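Keeping rain records at Brolemstead

Dec 21, 2025

I have kept rainfall records at our place outside Brolemstead for six years now, and people keep asking me why I bother when the Bureau has it all on the website. The short answer is that the Bureau's nearest gauge is on the other side of the range and it doesn't rain there the way it rains here. The longer answer is most of this post.

When we bought the block, the previous owner left a school exercise book in the kitchen drawer. It had a column for the date and a column for millimetres, and now and then a remark like "creek up" or "dust". It covered a bit under four years and then stopped halfway down a page. I read it on the first night because we hadn't connected the internet yet. By the end I knew which paddock went under first and that March was not to be trusted. I bought a gauge that same week.

The gauge is the ordinary kind, a plastic cone that you push onto a star picket. I read it at nine in the morning, which is the standard time, and write the figure against that day even though most of the rain fell the day before. This confuses everyone. My brother-in-law has had it explained to him twice and still thinks I am cheating.

Where you put the gauge matters more than what you pay for it. My first spot was beside the tank stand because it was handy to the back door. It read low every time the wind was in the south, and I didn't work out why until I put a second gauge in the open near the front gate and compared the two over a winter. The tank was sheltering it. The rule I was later given is that the gauge should be at least twice as far from any obstacle as the obstacle is high, and further if you can manage it. I moved it to the middle of the house paddock and put a ring of mesh around it to keep the sheep from rubbing on it. The first season's figures have a pencil line down the margin to show they're doubtful. I thought about tearing them out but left them in.

The other thing I learned early is that you have to write down the zeros. A blank could mean it didn't rain, or it could mean I was in town overnight and nobody looked. I use a dash for "not read" and a nought for dry. The old exercise book doesn't do that, so I can't say how many dry days there were in it, and some of the long gaps might just be the old bloke away visiting his daughter.

The wettest day I have written down is 159 mm. That was in March, of course. The gauge had overflowed once into the outer cylinder, so I had to pour it back through in stages and add it up on the back of an envelope, with water running down my sleeve. I did the sum three times. The culvert on the bottom track went that morning and it was a fortnight before we could get the ute through. The month finished at 218 mm, so there was not much rain either side of it.

In the same year, August to the end of October gave us next to nothing. If you only look at the annual total, it looks like a decent year. Anyone who was carting water in October would tell you otherwise. I think this is the best argument for keeping daily figures – a yearly total hides nearly everything you'd want to know about a year.

I should mention Shobha Venkataraman, who taught chemistry at the high school until she retired and now runs the small history group that meets in the Acharya room behind the library. She got hold of me after I put a notice up asking for old rain books. She was less interested in the rain than in how it had been measured. Her view is that a column of numbers is only as good as the thing it was read from, and she has a low opinion of plastic gauges that have been out in the sun. They go cloudy, the markings wear off, and people start guessing at the last millimetre. She made me take mine in and check it against proper glassware. It was reading fine at the low end and a touch high near the top, which I have noted in the front of the book.

She also fixed how I read it. Water climbs slightly where it meets the wall, so the surface is curved, and you read from the bottom of the curve with your eye level with it. I had been standing over the gauge and looking down, like everybody does. Now I crouch. My knees don't thank me for it in July, but the readings are steadier. She said to practise indoors with clear glass before going back to the paddock, because there's less to get in the way of the line.

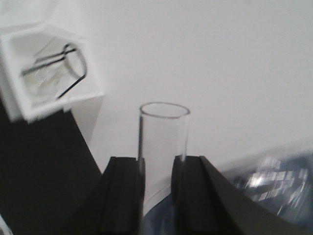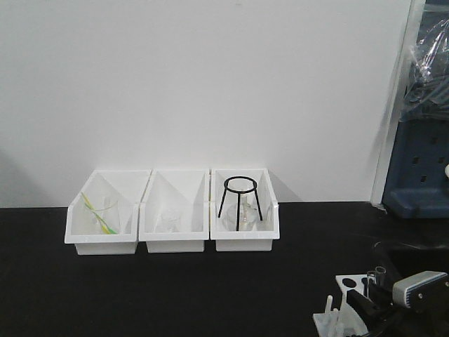 Glassware: a clear tube in the first picture, a beaker in the left-hand bin in the second.

The notice brought in more than I was ready for. Within a couple of months I had books and loose sheets from five properties, plus a bundle of desk calendars from a family out along Holtska Road with the rain written in the corner of each square. Some were in inches and points. A point is a hundredth of an inch, so it comes to 0.254 mm, and after a few evenings of that you stop needing the calculator for the common ones. Twenty-five points is six and a bit millimetres. A hundred points is an inch, and anyone over seventy around here will still tell you it was an inch when the book says 25.

Karthikeyan Rodrigues, our neighbour to the east, offered to help with the typing. He set up a spreadsheet with a separate sheet for each property, and a column for remarks, which I insisted on. He thought the remarks were clutter. I said they were half the value. One book has "Dad in hospital, read by Ken" against a run of nine days, and the figures in that run are all round numbers. You'd want to know that. Another has "frogs" every so often, and it's nearly always the day before a good fall. I'm not claiming anything for the frogs.

We have passed 3000 daily entries typed in. Each sheet gets read back aloud by one of us while the other follows in the original, and that catches most of the slips. The worst are sevens and ones in an old hand, and decimal points that have faded out altogether. Where we can't decide, it goes in as a query and not as a figure. There was one entry of 85 that we argued over for half an evening. It could have been 8.5. The two nearest properties had 7 and 11 that day, so 8.5 is likely, but we left the query on it anyway.

If you are thinking of starting your own record, this is what I would pass on.

Get a gauge you can see through properly and replace it when you can't. Keep the old one for a month after the new one goes up and read both, so you know if there's a step in the figures that has nothing to do with the weather.

Write in pencil or a decent ballpoint. Felt tip runs, and a rain book gets wet more often than most books.

Put the place on the cover, and say where on the place. "Home" meant something to whoever wrote it on the book I'm typing up this week, but they had three houses on that run over the years and I don't know which one they meant.

If you go away, ask someone to read it, or leave it and write down the total when you're back with the dates it covers. Don't spread it over the days you missed. In hot weather some of it will have evaporated, and a note saying so is all you can do.

I did try an automatic one. It was a Flalus, with a tipping bucket inside and a little screen for the kitchen bench. It worked well enough until spiders got into the bucket, and then it reported a dry week in the middle of a wet one. I cleaned it out and it was right for another month or so. It's good for knowing when in the night the rain fell, which the plastic gauge can't tell you. I still go out at nine.

The next lot to be typed is the Holtska Road calendars. They've been in a shed and the mice have had the corners off some of them, and the corners are where the rain was written. Karthikeyan is coming over after New Year to make a start. If anyone has a rain book from the river side of town, from any years at all, I'd like to borrow it. I can scan it here and have it back to you inside a week.

This morning's reading was nil.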